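Betreff: Re: [werkstatt-liste] Plüschbär türkis, Schleife und Waschgang
Von: Cor Kuipers
An: werkstatt-liste

Hallo Oleksandra, hallo zusammen,

Antworten im Text.

> Am Vormittag schrieb Oleksandra Prokopenko:
>
> Für die Sammelkiste Ekelitz fehlt mir beim türkisen Bären noch die Pflegeangabe. Ein Etikett habe ich nicht gefunden. Kann er mit den anderen Kurzflor-Tieren in eine Trommel, und muss die Schleife vorher ab?

In die Trommel ja, aber im Wäschenetz und nur mit blauen und grünen Teilen. Bei gesättigten Blautönen ohne Etikett gehe ich von Farbabgabe aus, bis das Gegenteil geprüft ist. Test wie üblich: feuchtes weißes Tuch, 4 Minuten auf eine Falte zwischen Bein und Rumpf drücken. Färbt das Tuch, dann Handwäsche.

> Rizwan meint, 57 Liter Kistenvolumen reichen, wenn wir die Tiere flach legen.

Reicht. Flach auf den Rücken, Arme und Beine abgespreizt, sonst knickt der Flor in den Achseln und bleibt so. Maximal zwei Lagen, dazwischen Seidenpapier. Die Kiste für Skutcombe war im Juli zu voll – drei Tiere mussten neu gebürstet werden.

> Welche Maße brauchst du für die Liste?

Länge Scheitel bis Fuß in mm und Gewicht in Gramm. Alles unter 140 g kommt in die leichte Klasse, ab 300 g bitte einzeln verpacken.

Zur Schleife: blassrosa, am Hals zwischen Kopf und Rumpf. Vor der Wäsche prüfen, ob sie genäht oder geklebt ist. Genäht bleibt sie dran, geklebt kommt sie ab und wird hinterher mit zwei Stichen befestigt. Paloma hat passendes Garn.

Bitte außerdem die Nase auf festen Sitz ziehen. Das gilt für alle Tiere mit glänzender Nase, auch für die aus der Cakuteo-Spende.

Für den Eintrag habe ich vorläufig notiert:

- Farbe: Türkis, Flor kurz und samtig. Nase schwarz, Schleife blassrosa. Pflegeklasse offen bis zum Tuchtest.
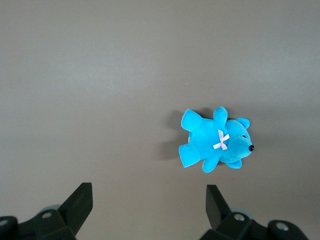
- Offen: Länge, Gewicht, Befestigung der Schleife. Trägt Bonifacio nach, sobald die Waage wieder da ist.

Grüße
Cor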